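Astuces d'atelier : vivre avec un kit à deux bras sur la table

Après plusieurs mois avec le kit Futow à deux bras, j'ai rempli un demi-cahier de petites notes. Je vous en recopie l'essentiel, un peu en vrac, parce que la notice est maigre et que le forum de la marque part dans tous les sens (et en trois langues !).

D'abord le prix. J'ai payé 1000 euros la paire, alimentation comprise, chez Carvalho. Naltex vend un kit assez proche mais il faut ajouter les pinces à part, et à l'arrivée on dépense plus. Comptez un week-end entier de montage, et prévoyez vos propres clés six pans, celles du carton s'arrondissent au bout de dix vis.

Le rail. Fixez les deux platines sur le même profilé aluminium, et ne serrez à fond qu'une fois les deux bras dressés. Moi j'ai tout bloqué trop tôt, résultat un bras légèrement de travers et une soirée perdue à tout reprendre. Un trait de feutre fin de chaque côté de la platine, et vous retrouvez la position en deux minutes après un démontage.

Les câbles, c'est mon gros sujet. Laissez une boucle généreuse au-dessus de l'articulation, plus large que ce qui vous paraît raisonnable. Le premier mois j'avais tout plaqué au collier, bien propre, bien joli, et un connecteur a lâché à la première grande extension. Maintenant je laisse pendre. Si le câble balaie les affaires posées au fond, tant pis, ou alors on range le fond !

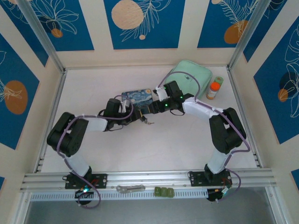 Les deux bras au-dessus de la petite Nuit étoilée, câbles violets en boucle.

Pour les exercices, n'achetez rien. Tout ce qui traîne à la maison fait l'affaire : une pochette en tissu, des petites bouteilles, des cubes. Le souple est bien plus difficile que le dur, commencez donc par les cubes et gardez le tissu pour les jours de patience. Les objets très plats sont pénibles aussi, je triche en glissant un bout de carton dessous pour que les doigts de la pince aient de quoi attraper.

Côté plateau, le blanc me plaît bien, on repère tout de suite la vis tombée. Il marque vite par contre. Un chiffon microfibre à peine humide, jamais de produit à vitres près des cartes électroniques. Pour la poussière là-dessous, un pinceau à pâtisserie (neuf, s'il vous plaît, pas celui des brioches) passe partout, courant coupé évidemment.

J'ai aussi pris l'entretien à distance de Stestham, autour de 106 euros l'année. Ils vous recalent les moteurs par visio et envoient les pièces d'usure. Bon, la visio est lente et il faut rappeler pour avoir la facture, mais j'ai reçu un servo de rechange en trois jours en plein mois de décembre. Pour un débutant, je dirais oui. La deuxième année, je m'en passerai sûrement.

Dernière chose, notez vos réglages sur papier. Une mise à jour m'a tout remis à zéro et j'ai béni mon cahier. Et collez une étiquette « G » et une « D » sur les alimentations, elles se ressemblent comme deux gouttes d'eau.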